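Rooms > Floors > Conversations

A line on the carpet: talking floors at the Shaikh Building

Ask the floor planner at Verner what the best tool in an interior is and you'll get an answer before you've finished the question. "Tape! Colored tape. I'd give up my laser level first."

We met upstairs at the Shaikh Building in Stisurik, where Verner looks after the shared workrooms, and we spent most of a morning looking at our feet. I had expected to hear about carpet. I did hear about carpet, lots of it, but what the planner wanted to talk about first was the yellow line.

"People walk into a big open room and they don't know where to stand," she said. "They hug the wall, or they drift right into the middle of somebody's work. You put one bright line down and the whole room changes. They slow down and look where they're going. I've watched it happen so many times and I still love it."

She tried other colors before settling on yellow. White looked smart on the first day and grubby by the end of the month. Blue disappeared in the evening, once the daylight had gone. The one she uses now leans a little toward orange, and against gray carpet it can be picked out from the far door. 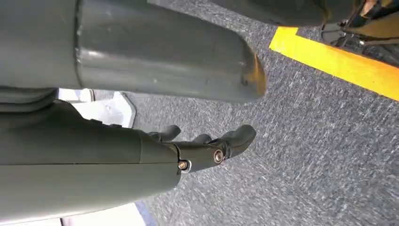 Does floor tape stick to carpet?

On a short, dense pile it sticks well, provided the carpet has been vacuumed first and the tape is pressed down firmly along its full length. Deep or loopy pile is much harder, and the edges tend to lift.

The planner learned the vacuuming part the hard way. Her first line in the building went down over a day's worth of lint and came up again on the bottom of someone's boot (she found it in the elevator). These days she goes over the strip twice, snaps a chalk string, and lays the tape off the roll in one go without stretching it. "If you pull it tight it wants to shrink back, and then you get that sad little curl at the end. Let it lie there. Walk on it in your socks. It's a very satisfying job!"

The chalk string matters more than I'd have guessed. A carpet has no grout lines or board edges to follow, so a wobble that would be obvious on tile can creep in unnoticed until you stand up and look back. She showed me how she sights along the line from floor level, one cheek practically on the pile.

From down there she got onto the carpet itself, a gray low pile with darker and lighter fibers mixed all through it. The building has 2,452 square feet of it, laid over 22 days one October, and she chose it from a sample board she carried from room to room for weeks.

"A flat gray shows everything," she said. "Every crumb, every thread. With a speckle your eye doesn't catch on any one thing. And it's kind to knees, it's quiet under a rolling chair, and people sit on it when they need to get at something low down. You'd never do that on concrete."

I asked whether she ever got bored with gray. She looked at me with real pity. There were 227 samples in the Trenus range when she was choosing, she told me, and she could still tell the last four finalists apart with her eyes closed, just from running a thumb across them. 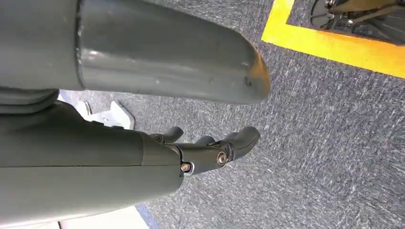 Taking a line up again

Rooms get rearranged, and so do the lines. The planner peels slowly and low, folding the tape back flat over itself instead of pulling it up toward the ceiling. If it fights her she stops for a minute and starts from the other end.

Anything sticky left in the fibers gets dabbed with a cloth and warm water with a drop of dish soap. Dabbed, she repeated, never scrubbed, as scrubbing fuzzes the pile and leaves a ghost of the line for months. She tests a corner behind the door before touching anything in the open.

"Then you get to draw the next one," she said, already reaching for the chalk. She wanted to shift a walkway by the width of a chair before lunch, and she handed me the other end of the string.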